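Staltix Reading Desk: books and magazines on a white table

README

What this folder holds

Staltix Reading Desk is a set of pictures and short notes on Chinese-language reading matter being put in order on a white tabletop. The work is the ordinary kind: books are stood up in a row, taken out of the row, and put back. The set has 728 entries. Each entry is one picture and one line of text. The pictures were taken in March in a work room at Garkovstead, on the upper floor.

The set was put together for people who write or check catalog notes for small reading rooms. It may also be of use to anyone who needs pictures of Chinese covers and spines at odd angles, as they look when someone is busy with them, and not flat on a scanner.

The items

The reading matter comes from the Šimkus shelf, a loan shelf of more than 1000 books and magazines, most of them in simplified Chinese. Only a small part of the shelf was used. It was picked by size and not by subject, so current affairs, stories, travel and school reading are all mixed together. Jackets were left on. Library stickers were left on where they had been put on by a previous owner.

Books at the table are kept upright when there is something for them to lean on. When a row is short it tends to fan out, and the covers then show more than the spines do. The notes call this "leaning" and do not treat it as a fault. 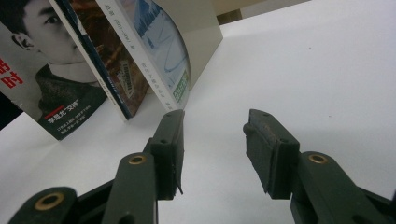
Leaning row of three books on the white tabletop. The cover at left has a black-and-white close-up of a young man's face and large red characters.

The note line for a leaning row gives the text that can be read and stops there. For the left-hand book above, the line quotes "李显龙'交棒'" from the small white text on the cover. The large red characters are only partly in view, so they are entered as partial. The tiny lines below are entered as present, not read. We did not look up titles to fill in what a picture leaves out. If you need full titles, use the shelf list, which is a separate file.

How the notes are written

Each line has four parts, split by semicolons:

item type; position; text as read; remarks

Item type is one of book, magazine, box or other. Position is one of standing, leaning, lying or held. Text as read is copied in the original characters, with no translation and no pinyin. Remarks are free text and are often blank.

A character that is partly hidden but still plain is copied as normal, with a note in the remarks. A character that would have to be guessed is replaced by one square (□). Earlier versions used a question mark for this, and 18 lines with question marks are still in the file. They will be changed in the next version.

Standing text

Many of the items have their title set in a column, top to bottom. The note gives it as a single run with no breaks. The color of the lettering goes in the remarks if it helps tell two items apart. 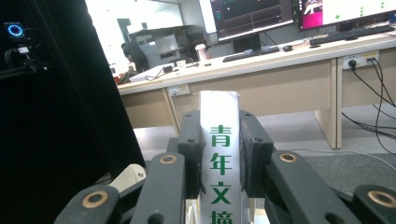

Tall white carton, held upright. Green lettering reads 青年文摘, with the last character partly out of view.

Cartons get the item type box, whatever is printed on them. The notes say nothing about what a carton holds.

Bright spots are common along top edges, mostly on white items. Small folds and creases are put in the remarks only when they are near the lettering.

Known problems

White items on the white table can be hard to pick out. Position was entered by eye, and standing and leaning are sometimes mixed up for thick books.

About 300 of the lines have been read a second time by a person who reads Chinese well. The rest have been read once.

Files

pictures: all pictures, numbered
notes.txt: one line per picture, same numbers
shelf_list.txt: titles on the Šimkus shelf, as supplied
changes.txt: what was changed and in which version

Use

The notes may be copied and changed freely. Cover designs belong to their publishers, and the pictures should not be used to reprint them. Please name the set as "Staltix Reading Desk, Garkovstead" if you use it in your own work.

Corrections can be sent through the Stimska page. Give the picture number and the line as you think it should read. They are gone through every Friday.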